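How Patterns Repeat

Grade level: 4 to 6
Words to learn: motif, repeat, row, offset, tile, scale

A pattern is a shape, or a group of shapes, that comes back again and again by a rule. If you know the rule, you can say what comes next without looking. Wallpaper, brick walls, fish scales and floor tiles all follow rules of this kind. This page explains the main rules, the way cloth printers use them, and how to make a pattern of your own.

The motif

The part that repeats is called the motif. A motif can be very simple, such as one dot, or it can be a whole drawing with leaves and birds in it. To find the motif, look for the smallest piece that you could copy to build everything else. In a striped shirt with one red line and one white line, the motif is one red line plus one white line. The red line alone is not enough, as copies of it would only give you a red shirt.

Four ways to move a motif

Mathematicians describe flat patterns with four moves.

Slide. The motif moves over without turning. A row of fence posts is a slide pattern. The proper name is translation.

Turn. The motif spins around a fixed point. The petals on many flowers are placed by turning. The proper name is rotation.

Flip. The motif is reversed, as in a mirror. A butterfly's left wing is a flip of its right wing. The proper name is reflection.

Slide and flip. The motif moves along and is reversed at the same time. Footprints in sand do this: left, right, left, right. The proper name is glide reflection.

Every repeating flat pattern uses at least a slide. Many use two or more of the moves together. There are only 17 different ways to combine them so that a pattern covers a flat surface in all directions. The drawings can be as different as you like, but the plan underneath will be one of the 17.

Straight rows and offset rows

Suppose you print a half circle, slide it over, and print it again until you have a row. Now you need a second row. There are two common choices.

In a straight repeat, each half circle in the second row sits directly under one in the first. The eye sees columns as well as rows.

In an offset repeat, the second row is pushed sideways by half the width of the motif. Each half circle now sits under the place where two others meet. Roof shingles and most brick walls are laid this way. For shingles there is a practical reason: rain that runs into a gap lands on the shingle beneath it.

A row of half circles or curved edges is called a scallop pattern, after the shell of the sea animal.

How cloth is printed

Early printers carved the motif into a block of wood, spread dye on it and pressed it onto the cloth by hand. The Yeon print shop in Saltemgate still works like this for small orders. One block there is 5 inches wide. To cross a table cover 925 inches long, made for a town supper, the printer had to press the block 185 times for a single row. You can check this by dividing 925 by 5.

Large mills use rollers. The motif is cut into the outside of a roller, and the cloth runs beneath it. Each full turn prints one repeat. The distance around the roller must therefore equal the length of the repeat. A roller that measures 26 inches around prints a pattern that starts over every 26 inches. If the design and the roller do not match, a line shows in the cloth each time the roller comes back to its start.

Krum Radulović, who cuts rollers at the Mullent mill in Staltden, tests each one on plain paper first. He tapes the end of the print to the beginning. If the join cannot be found, the roller is ready.

When cloth bends

A printed pattern is flat, but cloth seldom stays flat. When it is laid over furniture, it folds, stretches and hangs. Stripes that were evenly spaced on the table may look closer together where the cloth bunches up, and farther apart where it is pulled tight. The print itself has not changed. A plain object next to a busy pattern gives the eye a place to rest, and this is one reason people put single-color cushions on a patterned cover. 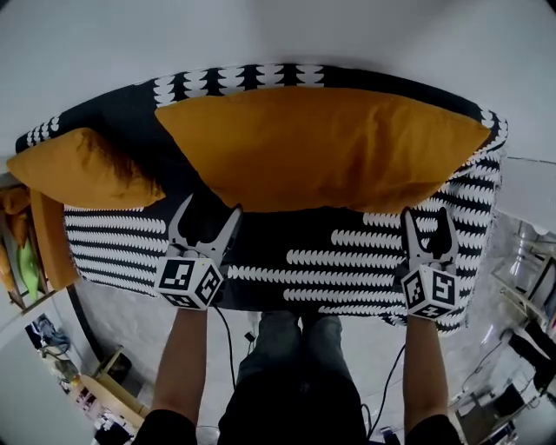 Make your own repeat tile

You need a square of paper, a pencil, scissors and tape.

1. Draw a shape in the middle of the square. Do not let it touch the edges.
2. Cut the square in half from top to bottom.
3. Swap the two halves, so that the old outside edges meet in the center. Tape them together on the back.
4. Cut the square in half from side to side. Swap and tape again.
5. Draw something in the empty space in the middle. Again, stay away from the edges.

Make several copies and lay them side by side. The lines will join up at every edge - this is called a seamless tile. Then try moving the second row over by half a tile. Some of the lines will no longer meet.

Check your work

Look for the motif in your finished sheet. Measure from one point on it to the same point on the next copy. That distance is your repeat. Write it on the back of the sheet along with the name of each move you used.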